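## 4. Putting things back: the Besham room

Draft section, numbers checked by R. Tan, wording not yet. Follows on from the Dasholm material in Section 3.

**Figure 2.** The Besham room, February.

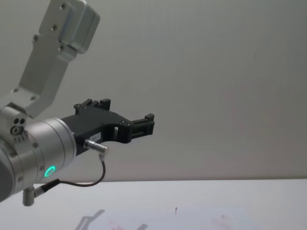

### 4.1 Room and routine

Besham is the smaller of the two rooms in the study. Shared room, Cleltham building, ground floor, used for packing teaching kits that go out to schools and for tidying them up when they come back. Figure 2 was taken in February, inside the five weeks of logging. Dasholm is covered above and we only bring it back in here where the comparison matters.

A kit goes out in a lidded box with a packing list taped inside the lid. It comes back with most of the same stuff in it, in whatever order the school left it. Somebody opens the box, checks against the list, puts loose items where they belong, repacks. Simple on paper. The routine was written by Chantal MacDonald before we started and we left it alone, apart from asking people to fill in a log slip for each item they put away. The slip asked three things: what the item was, where it went, and whether the person had to stop and think (a tick box, worded exactly like that).

323 slips from Besham. All were kept, including a few where the "where" line was filled in with just "shelf". We coded those as unclear.

### 4.2 What counted as away

This took longer to settle than it should have. Early on Carter Vachon and Rhea Tan coded the same slips separately and disagreed mainly on one thing, items left on top of a closed box. Vachon read these as put away (the item is with its box, next person will find it). Tan read them as not put away, the box can't be stacked. Both are reasonable. We went with Tan's reading since stacking is what the room runs on, and recoded from the start.

Items set down "for now" were coded as not away even when they later moved. The slip is about the moment of putting down. If the same item got a second slip later in the day, both stand.

### 4.3 Results

Small things go wrong, big things don't. Trays, measuring jugs, the larger cloth bags: nearly always back in the right spot, hardly any ticks in the think box. Clips, spare lids, short lengths of cord and odd pens are where the trouble is. Those have a place on the packing list but the list just says "loose items, bag", and kits have more than one bag. People stopped, thought, and then picked a bag. Often not the same bag as the last person.

Lids deserve their own line. A lid seperated from its jar was treated as a loose item by most people and as part of the jar by others, and the list doesn't say. Getsemaní Cisneros had already raised this with MacDonald before the study. In her comments on the slips she wrote "lid no jar" often enough that we made it a code.

Time of day had less effect than we expected. Late afternoon slips are shorter and messier to read, but the share coded as away is much the same as in the morning. At Dasholm it dropped off after lunch. The rooms differ in enough ways that we don't want to lean on this. Dasholm has more people through it and its kits are older.

One thing we did not plan for. Several people repacked in a different order than the list gives, and they did it the same way each time: flat items first, then bags, then anything rigid on top. The list has rigid items first. Kits packed flat-first were easier to check on return, according to the people doing the checking, though we have no slips on that and can't put a figure on it. MacDonald has since reordered one list to match. Too early to say anything about it.

### 4.4 Interviews

Five people were interviewed after logging ended, short sessions, notes only, no recording. Mervin Lemieux did all of them. Main points:

- The packing list is read once and then not again. After a couple of kits people go by memory.
- Nobody liked the word "loose". Suggested instead: naming the bag by color.
- Filling in the slips was annoying but made people slower and, two of them thought, neater. A problem for us, see 4.5.
- Returned boxes with a note from the school inside were dealt with first, whatever order they arrived in.

### 4.5 Limits

The slips change the behavior. We know this and can't correct for it with what we have. An item nobody wrote a slip for isn't in the data at all, and those are probaly the ones put down in a hurry. The think box is self-report.

Coding was done by two people, both of whom had also packed kits in the room. McKinnon (the third site in the original plan) would have given us outside coders, but it was dropped before logging began. The full code sheet, including "lid no jar" and the unclear shelf entries, goes in the appendix. Section 5 takes up the list wording.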